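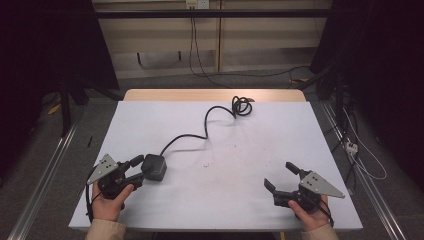
Small speaker hums when the aux cable is plugged in, silent on battery

Asked in Home Audio, Kistutville Community Help
3 answers

I have a small powered speaker, a Skastilby, on a desk in a spare room. It is fed from the headphone jack of a desktop computer through a 3.5 mm cable. With the speaker on its USB charger there is a steady low hum, plus a faint whine that changes when I scroll a page or move the mouse. Volume on the computer makes no difference to the hum. Volume on the speaker does.

What I have tried so far:

Unplugging the charger and running on battery: hum gone completely, whine gone too.
Charger connected, aux cable pulled out at the computer end: hum gets much louder.
Charger connected, aux cable pulled out at the speaker end: silent.
Playing from a phone (on its own battery) with the charger connected: very slight hiss, no hum.
Different aux cable: no change.

The computer has a three-prong plug. The charger is a two-prong type and goes into the same power strip. The cable is longer than it needs to be, so the extra is coiled up. Is the coil the problem, or is the speaker defective? I have 19 days left on the return period and would like to know before I send it back.

Posted in May by deskside_r

Answer 1 (accepted)

It is a ground loop, and the speaker is probably fine. Your own tests narrow it down.

The audio cable has a shield that is also the signal return. When the charger and the computer are both on line power, there are two return paths between the devices: one through the cable shield and one through the power supplies. A two-prong charger is not connected to the ground pin, but it usually has a small capacitor between the line side and the output, and that passes enough current to hear. Any voltage developed along the shield is added to the audio. The whine is computer activity getting in by the same route. On battery the second path is open and the noise stops.

The louder hum with the computer end unplugged is a separate effect. You left an open cable on a high-gain input, and it acts as an antenna. It tells you nothing about the loop.

Fixes, in the order I would try them:

1. Power the speaker from a USB port on the computer itself. This shortens the loop but does not always remove it, and on some machines the whine gets worse. It costs nothing to test.

2. Put an isolation transformer in the audio line. These are sold as ground loop isolators, with a 3.5 mm jack on one side and a plug on the other. The cheap ones lose some bass below 30 Hz or so, which a speaker that size will not reproduce anyway.

3. Use a USB sound adapter with an optical output if the speaker has an optical input. Most small ones do not.

Do not defeat the ground pin on the computer's plug. It will stop the hum in many cases and it removes the fault protection from the chassis.

The coil is not the cause. A shielded cable a few feet too long makes no practical difference at line level. Keep it away from the charger and from any power transformer and leave it at that.

Cameron Drummond

Comment from deskside_r: Option 1 removed the hum but the whine stayed. Ordered a Dalgleish isolator, and with that in line both are gone at normal volume. Back on the wall charger now. Thanks.

Comment from Cameron Drummond: Good. If the whine returns at high volume, set the computer output near 25 percent below maximum and turn the speaker down. The noise floor of the jack is fixed, so you want most of the level to come from the source.

Answer 2

Check the frequency first. If it is the line frequency or twice that, it is power related. There are free spectrum apps for phones. Mine showed a spike at 120 with my old Virkosia set and it was a bad filter capacitor in the supply, not a loop. Replaced the supply, fixed.

Comment from Cameron Drummond: Possible, but a bad supply would hum with the aux cable disconnected at the speaker. The poster reports silence in that condition.

Answer 3

just get a bluetooth one. no cable no hum. my brother spent 200 on cables before he gave up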